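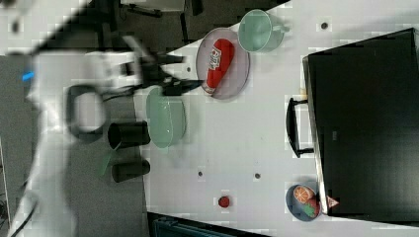
I stopped buying full sets of dishes in May, when the last of our wedding plates went in the trash. There had been 12 place settings to begin with. The maker dropped the pattern years ago, and a single replacement plate online was going for more than I paid for my winter boots. So now I buy plain colors, one piece at a time. A pale green mug and a round pinkish plate look fine on the same table, and if one of them breaks I can get another that's close enough.

By Folasade Wike
28/09/2024

My rule is that a piece has to cost under $3 and has to stack. I broke the second part once for a wide soup bowl at the church sale, and it has been in the way ever since. Thrift stores are best early in the month. Estate sales are cheaper on the last afternoon, but by then the cereal bowls are gone and you're left with gravy boats.

We use cookies to remember your settings. Accept / Manage

Check the bottom of each piece before you pay. Run a finger around the foot, and if it's rough it will scratch whatever sits under it. Hairline cracks show up better if you hold the piece toward a window. I don't buy anything with gold trim – it can't go in the microwave and I will forget. 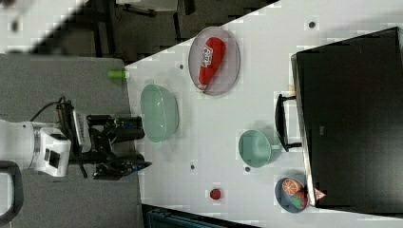
Wiebke Wunderlich wrote to me after my last post that she gave up on mixing because her cabinet looked like a break room. She went back to all white and says she can still find the same plates at the restaurant supply store. I can see that. White would be easier, but I'd get tired of it by Christmas.

I still need two dinner plates and a lid for the blue casserole.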